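Bedding at the Wonthorpe House: A Gallery

The linen closet at the Wonthorpe house had not been emptied in years, so in October we took everything out, washed what could be washed, and put each set on a bed to see what was worth keeping. The house sleeps a lot of people in summer and very few the rest of the year. Blankets come in with guests and stay. A few were bought new, most were handed down, and one or two came from the church sale in Marikar.

The entries are grouped by room. Sizes are given where there was still a label to read. If you have stayed at the house and recognize something as yours, write to us before the end of the month and we will put it aside.

Back bedroom

The back bedroom faces north and gets the heavier covers. The two wool blankets from the Stimport mill shop have been there longest. Both have been mended along the short end, and both are staying. The cotton spread that used to go over them had worn through at the fold and has been cut up for dust cloths.

Sleeping porch

Everything on the porch has to go through the washer, so the quilts have moved indoors. The cots now have one cotton blanket each and a spare in the chest. The chest lid sticks in damp weather — lift from the left side.

Landing closet

Pillowcases and odd sheets only. Flat sheets are on the upper shelf, fitted ones below. We tied each set with tape and wrote the bed size on the tape in laundry marker.

Front bedroom

The plush blankets ended up in here. They are warm and they wash easily, but the pile mats if they go in a hot dryer. Low heat, and take them out while they are still slightly damp at the edges. Shake them hard before folding.
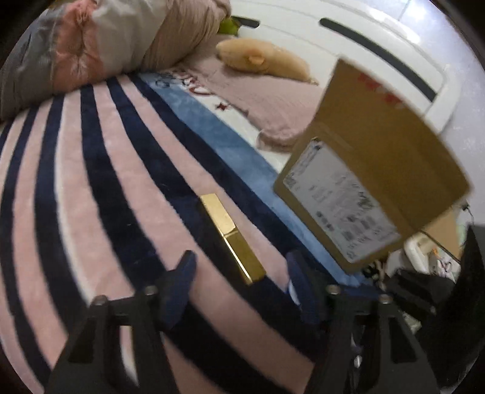

Pink and navy stripes, with light blue along one side. The gold-colored bar is lying on a pink stripe. Keeping this one for the front bedroom.

A reader in Penudari wrote in to say that low heat had never been enough for hers, and that she dries plush blankets over two parallel lines, pile side up, then goes over them with a soft clothes brush. She said a matted patch will usually lift if it is brushed in both directions, and that fabric softener makes it worse. We have stopped using softener on the plush ones and will try the brush next time they are washed.

Still to sort

One box of crib blankets and a bag of curtains that may have come from the dining room. The wool throws are airing in the attic and go back in the closet with fresh cedar blocks once the shelves have been wiped down.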